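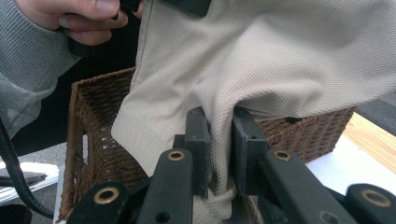
The Maltora hand gripper lowering a beige piqué-knit garment into a woven basket.

Maltora Hand Gripper, from Simard

People ring us up and ask whether a machine can do their laundry yet, and we do wish we had a shorter answer for them! Washing and drying were sorted out long ago, of course, but the part in between, the picking up and the shaking out and the putting away, still mostly belongs to people. Cloth is awkward stuff. A mug is the same shape every time you reach for it, and a shirt very seldom is.

The Maltora is our small contribution. You hold it and work it yourself, and its two flat fingers close on whatever you are handling, so what you learn about picking up a sleeve or a hem can be passed on to an arm with the same fingers fitted. Our workshop in Kamville has been using a pair of them on household jobs for a good while now, and we are happy to tell you how it has gone.

Baskets and bins: very good. Knitted tops, towels and pillowcases go in nicely, and a bit of bunching at the grip does no harm.
Folding: fair with towels, slow with shirts (collars are a trial).
Socks: fine one by one, hopeless in a heap.
Fitted sheets: please don't ask.

On the shop floor the picture is rather brighter. Belline, who run a linen service, have an arm with our fingers on it moving flat napkins from one tray to the next, and it keeps going quite contentedly through the night shift. Somebody still has to straighten the pile at the start, mind you, and we would want a person nearby for anything with buttons.

Specification
Fingers: 2, flat plate, black
Opening: 150 mm
Body: black plastic linkage
Finger pads: replace after 3000 grips, or sooner if thin fabrics begin to slip
Returns: 30 days, unused or only gently tried

Sold singly or as a pair. Spare pads and finger plates are kept in stock at Kamville, and if you have an odd sort of fabric in mind, do post us a piece and we will try it for you before you order.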